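4.2 Where things go when they have no place

Most of the households we visited in Barredo had a place for keys, a place for bills, and a place for whatever could not be called keys or bills. The third place was always the fullest. Maglaya and Pascual call this the residual surface, a term we borrow with thanks and some regret, as our interviewees called it "the thing by the door."

Residual surfaces took many forms: a drawer, a bowl, the top of a refrigerator, and in one case a piano. When asked what the surface was for, people tended to answer with what it had been for. The piano's owner told us it was for music, and moved a stack of coupons so that we could see the lid.

We asked each household to talk us through the last object they had put down there. The answers were short at first and then grew very long. One retired bus driver spent 97 minutes on the contents of a single drawer, including a warranty card for a fan he no longer owned but still spoke of warmly. Two interviewees declined to open theirs at all. We have coded these as refusals, though both offered us lunch.

Trays deserve separate treatment. A drawer hides its contents and a bowl piles them up, while a tray leaves them flat and open to comment from relatives. Gatchalian has argued that this makes the tray a more honest container. Our own data suggest only that it gets argued over more often — five households reported a dispute about a tray in July alone, and none reported one about a bowl. The large square tray (Figure 3) offers more room for such disputes than the narrow kind sold for letters.

Figure 3. A large square tray, with a small yellow cord or tassel near it.

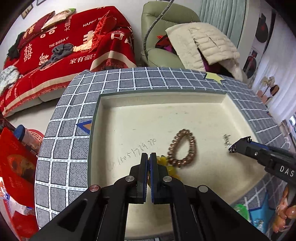 4.3 Clearing and its aftermath

Clearing a residual surface was usually described as a project for a long weekend, and usually a future one. Where clearing did take place, the objects were seldom thrown out. They were moved to a second surface, which then needed a name. Yap's Calline study found much the same with garages — on a larger scale, and with more spiders.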